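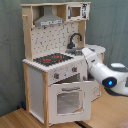 By Kalkidan Ayele | Updated February 4, 2025 | Play Furniture

Zemara Play Kitchen Review: Assembly, Fit and Finish

The Zemara is a one-piece children's play kitchen with a range hood, microwave, cooktop, sink and oven in a single upright unit. Vurnimel sells it flat-packed. I bought one at the regular price, built it alone on a wood floor, and used it in a house with two children, ages three and five, from August onward.

What comes in the carton

Panels are stacked in cardboard layers, with the painted parts separated from the bare wood by foam sheet. The sheet had slipped on one layer and there was a rub mark on the back of a white panel. It faces inward once built, so I left it. Hardware comes in a bag with numbered compartments. The numbers match the instructions except at step 14, where the drawing calls for the long screw and the text calls for the short one. The drawing is correct. The short screw turns without biting.

No driver is supplied. A plain Phillips No. 2 fits every screw in the kit. I used a hand driver throughout, and I would not use a powered one on the uprights, where the pilot holes are shallow and the wood is soft enough to strip.

Assembly

Total time was 182 minutes, including a stop to redo the oven door. The lower cabinet goes together first, then the counter, then the uprights and the backsplash, and the top board last. The order is sensible until the faucet, which the manual leaves to the end. Fit it before the backsplash goes on. The nut is under the counter and there is much more room to reach it at that stage.

The backsplash is a white panel with a scattered print of small dark dots and dashes. It reads as tile from across a room. Mine slid into place without force, and the pattern is evenly scattered across the panel.

Check that the uprights are square before tightening. If they are slightly off, the top board will still go on, but it puts a twist in the microwave compartment and the side joints open up by the thickness of a fingernail.

Materials and finish

The frame is pale natural wood and most of the large faces are painted white. The paint is even and flat, with light orange peel on the oven door. Edges on the wood parts are sanded and I found no splinters. The small peg near the top of the left upright had a rough end, which took a minute with fine paper.

White was a reasonable choice for looks and a poor one for maintenance. Crayon came off the painted faces with a damp cloth and dish soap. Ballpoint did not. The bare wood picks up grease from hands around the counter, and after a few months the part the children lean on is a shade darker than the rest.

The scalloped front edge on the counter is the one decorative flourish. It holds crumbs and modeling dough in the dips. Wipe it with the corner of the cloth.

Cooktop

The cooktop is black with a speckled print and red burner marks. The burners are offset, one toward the front left and the other slightly back and to the right, which leaves enough space for two small play pans side by side. Large pans overlap. The surface has taken five months of wooden and metal play cookware. Fine scratches are visible in side light and are lost in the speckle otherwise. The red has not worn.

Sink and faucet

The basin is gray metal and sits in the counter on the right. It lifts out for washing, and I consider this the best single detail on the unit. There is no drain and no plumbing of any kind. Put water in it if you like, but take the basin out to empty it and dry the cutout afterward.

The black gooseneck faucet is tall for the size of the sink. Children use it as a handle. It loosened twice in the first month, and a rubber washer under the nut cured that. The washer is not included and should be.

Hood and microwave

The gray hood follows the shape of a real chimney extractor, a narrow flue over a sloped canopy. A white strip along the lower front carries printed markings in place of controls. It has no light and no fan. The lower edge sits at forehead height for the five-year-old when he leans in over the burners. He has bumped it, with no damage to either party.

The microwave has a white frame, a rectangular window and a black-and-white control decal to its right. The decal is the weakest part of the kitchen. One corner lifted in the third week and has to be pressed down regularly. Raised buttons, even fixed ones, would have held up better and given small fingers something to push. The three-year-old presses the printed symbols anyway.

Oven and knobs

Two round knobs, dark gray with red centers, are mounted on the white panel under the counter. They turn freely in both directions with no click and no stop. I prefer a detent on a toy knob, but the free-turning type has fewer parts to break.

The oven door tips forward to open. Mine would not stay fully shut as first built and rested slightly open at the top. Backing off both hinge screws a quarter turn, lifting the door and retightening brought it closer, though it still drifts if the catch is not pressed home. A stronger catch would solve it. The same complaint applied to the older Drustimum kitchen we had before this one, whose door eventually came off altogether.

Stability

The unit is tall relative to its depth. A wall strap is in the hardware bag, and you should fit it. Without the strap, pulling on the faucet lifted the rear feet off the floor. With it, nothing moved. On a smooth wood floor I also added felt pads under the base, which makes it easier to shift for sweeping before the strap goes on and prevents scuffing.

The flat top board is useful as a shelf for an adult. I keep a box of play food there. The manual rates it at 900 grams, a figure I have exceeded without visible sag, but I do not recommend it.

Support

I wrote to Vurnimel about the step 14 error and the lifting decal. A replacement decal arrived in eight days, free of charge. No comment was made on the manual.

Ratings

Assembly: 3 out of 5
Materials: 4 out of 5
Finish: 4 out of 5
Play value: 4 out of 5
Small parts and fittings: 2 out of 5

Overall: 3.5 out of 5. Buy it if you are willing to supply a washer and adjust a hinge. If you want a kitchen that is finished when the last screw goes in, look elsewhere in the price range.

Filed under: play kitchens, wooden toys, flat-pack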